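A célula de corte da Nokevance: montagem e manutenção

Nesta página reúno quatro fotografias da nossa célula de corte, com algumas notas sobre a maneira como a mantemos. Escrevo em português porque a oficina trabalha em português, e peço desculpa aos leitores pelos erros que ficarem; a minha língua é outra. As notas destinam-se sobretudo a quem tem uma célula parecida e quer comparar os seus hábitos com os nossos.

A célula foi montada em dezembro, sobre a mesa de perfis que já tínhamos. O braço está aparafusado por uma placa quadrada, e o aperto dessa placa é a primeira coisa que verificamos em cada revisão. Uma placa que se move pouco na base move-se muito na ponta da faca. 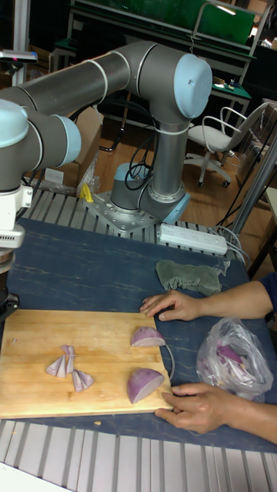
O braço na sua placa de base, com a tábua e a cebola roxa sobre o tapete escuro.

O caderno da célula, a que chamamos Fliteo, tem uma folha para cada revisão. Na folha escrevemos as horas de trabalho, o estado dos cabos e o resultado da pesagem da ferramenta. A última revisão foi fechada às 470 horas. Encontrámos 2 parafusos da placa com aperto abaixo do valor que usamos, e depois de os apertar repetimos a referência da altura. Não alterámos nada no programa nesse dia, para não misturar duas causas.

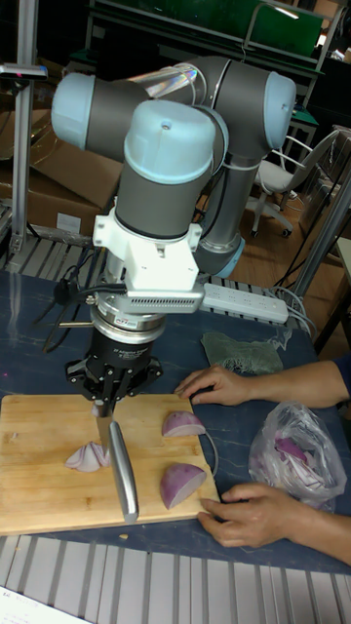 A calibração do sensor de força é o trabalho que nos toma mais paciência. O zero deve ser feito com a faca já presa na garra, na orientação em que vai trabalhar, e sem nada a tocar na lâmina. Com a garra de três dedos, o cabo da faca pode ficar inclinado, e então o centro de massa não está no eixo do punho; por isso o valor do peso sozinho não basta, é necessário introduzir também o desvio lateral. Os cabos pretos que fazem laço ao lado do punho também contam. Se um laço fica mais curto depois de uma desmontagem, ele puxa pelo sensor e a leitura muda com a posição do braço. Nós marcamos o comprimento do laço com fita antes de soltar qualquer ficha.

Para a altura da tábua usamos um procedimento simples. O braço desce devagar, sem faca, até tocar num calço, e guardamos a cota. Fazemos isto em quatro pontos e comparamos. Quando a diferença entre os pontos é grande, limpamos primeiro o tapete por baixo da tábua e só depois pensamos em corrigir o plano. Quase sempre era sujidade.
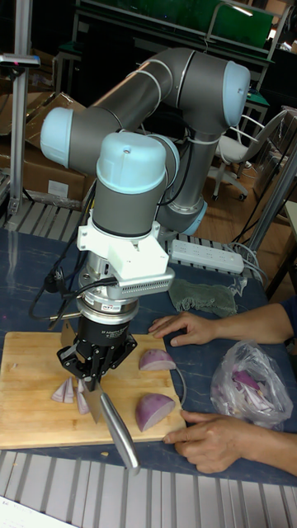 A faca presa na garra, com a ponta para baixo entre os pedaços de cebola.

A limpeza merece uma nota própria. O sumo de cebola seca nos dedos da garra e torna as articulações lentas. Passamos um pano húmido, depois um pano seco, e nunca usamos jato de água perto do sensor. As tampas das juntas limpam-se com o mesmo pano. A cada 8 sessões abrimos e fechamos a garra em vazio, a velocidade baixa, e escutamos se há ruído. Uma vez por ano desmontamos o suporte do punho e verificamos as roscas.

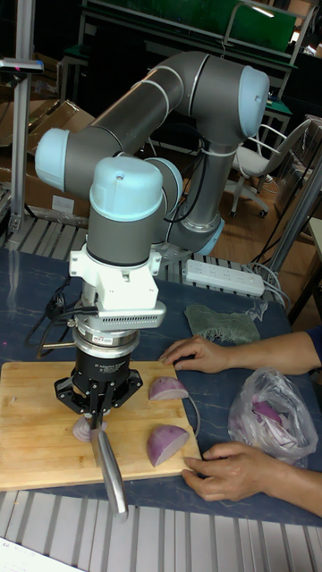 Caoimhe Hanrahan leu estas notas e respondeu que, na célula de Hovberg, eles fazem o zero do sensor duas vezes, antes e depois de aquecer as juntas, e que a diferença entre os dois valores lhes serve de aviso. Disse também que desconfia da fita nos cabos, porque a cola cede com o calor, e que prefere uma abraçadeira larga, pouco apertada. Vamos experimentar a abraçadeira na próxima revisão e escrever o resultado na folha.

Contacto: oficina Nokevance, secção de manutenção | © Nokevance, todos os direitos reservados | Voltar ao topo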